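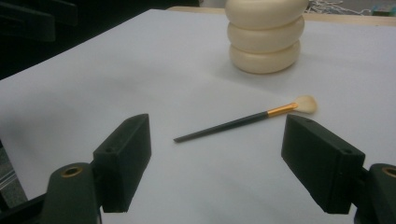
Support > Care guides > Brush cup set-up

5 April 2022
By Sarita Shukla

4. Setting up the Clarer ring cup and brushes

The Clarer cup has one job and no moving parts. We have received 20 letters about it anyway, so please read to the end.

1. Put down a sheet of plain, pale paper. Powder will find your tablecloth otherwise.
2. Stand the cup on the paper, open end up. If it rocks, check the table before you write to us.
3. Wipe each brush handle with a dry cloth.
4. Lower the brushes in one at a time, handle first, bristles up.

Note: Long brushes go in before short ones. Armindo Godinho in our repair room does it the other way, and his fall out.

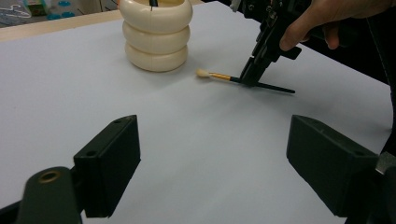
5. Choose the brushes you use every day and keep only those in the cup. The rest can go back in the drawer with the good intentions. A small brush with a rounded tuft of white bristles and a long black handle, like the one lying beside the cup, is easy to lose under a magazine — pick it up first.
6. Turn the cup so the faint seam faces the wall, if seams bother you.

Caution: Do not store damp brushes upright. Lay them flat overnight.

Caution: The cup is not a vase. See section 7, added in December.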